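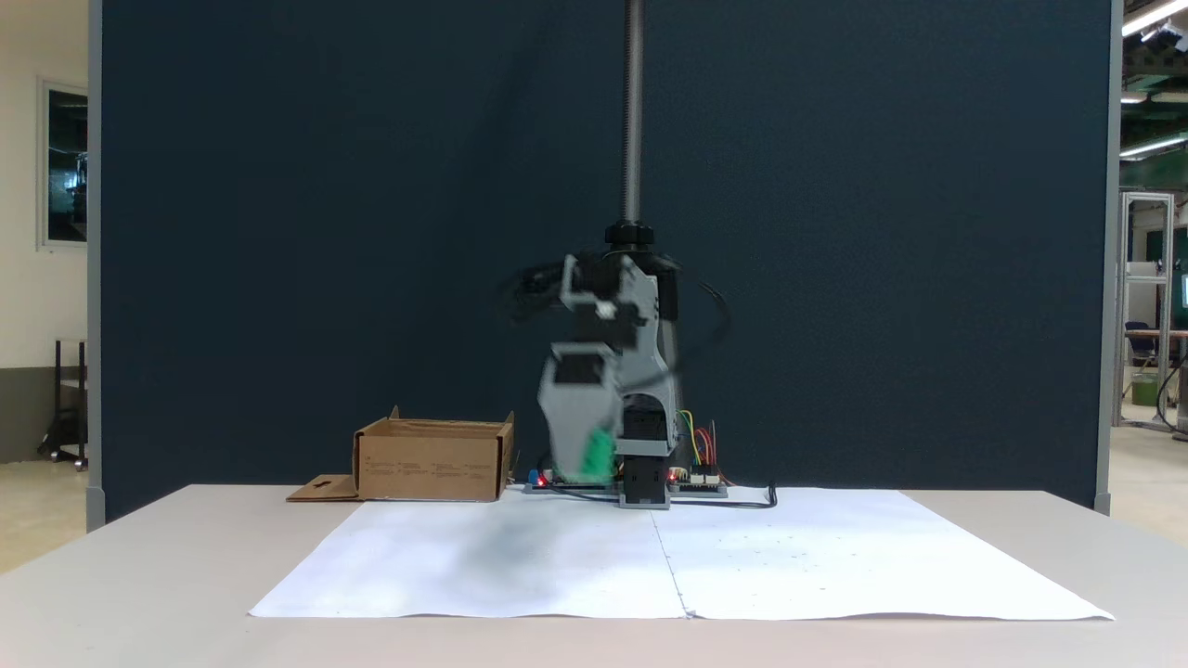
Page 14

May 7, 2025

Long day at the bench, and I'm writing this with tea going cold next to the keyboard because if I leave it till morning I'll forget half of it. So! The green block test. I've been putting it off since the lead screw came in from Pruvost and I ran out of excuses.

The question hasn't changed since page 9. Can I teach the arm to find and pick up the block from my own demonstrations alone, without telling it where the block is? Huguette says I'm making this harder than it needs to be (she would have just measured the table and typed in the coordinates, and she'd have been home by lunch). But then you move the paper a finger's width and the whole thing falls over, and I've lived through that already with the Odunura project. Never again.

What I did today was record 45 demonstrations, me driving the arm by hand controls down to the block, close, lift, set down, open. The first dozen are ugly. I come in too fast and then creep, and you can see it in the joint curves, a big swoop and then this nervous little staircase. Huguette looked over my shoulder at the plots and said it looked like somebody parking a truck. I thought about throwing the ugly ones out and then decided to keep them, partly out of laziness and partly because I want to know if they hurt.

So I trained it two ways. Run A got everything. Run B got only the later, smoother ones. Same settings otherwise, 2000 steps each, same seed. My money was on B, and I said so out loud, which I now regret.

A did better. Not by a landslide, but better, and mostly in one place – the last bit above the block. B comes down beautifully, really lovely to watch, and then if it's a little off to one side it just keeps going down as if the block were where it wanted it to be. A comes down like a drunk heron but it fixes itself on the way. I think all my fumbling in those early recordings taught it what to do when you're in the wrong spot, and the clean ones never visit the wrong spot so there's nothing there to learn from. I know people have written about this (there's a whole shelf on it at Mundeo) but it's a different thing when it's your own bad driving that turns out to be useful!

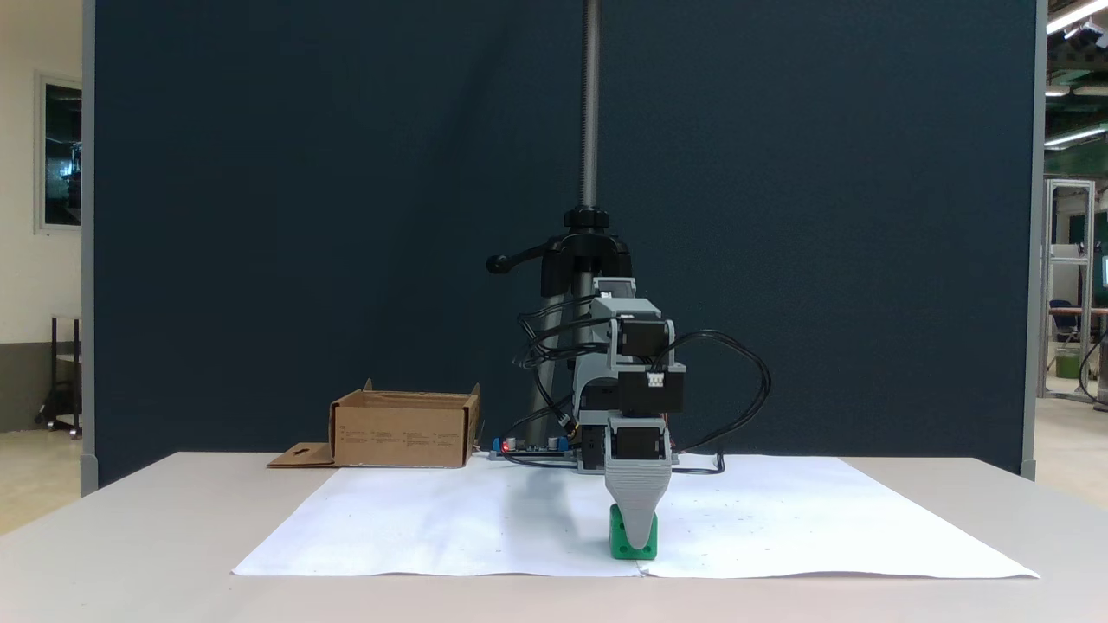
Gripper tip down against the green cube.

I do have a worry about the tip. It covers most of the front of the block when it's down there, so right at the moment I most want to know what's going on, I can't see a thing from the front. I've been scoring by eye and I don't trust my eye after supper. Huguette suggested a second view from the side and I said I'd think about it, meaning yes, but I don't want to redo the recordings until August when the Prollus people have their part finished.

Other things, before I forget. The cable loop on the right still swings when the arm moves fast and I'd like it tied back. The seam between the two sheets of paper bugs me too. I'd like to try one big sheet and see if anything changes, because for all I know the thing is steering by the seam and not by the block. That would be very embarrassing and also pretty interesting.

Tomorrow: run C, all the recordings again, but with the smooth ones counted double. Huguette bets it lands right between A and B. I've bet her a coffee it beats both. Also need to label the folders properly this time, since "final2" and "final2_new" are already a problem, and call Pruvost about the invoice.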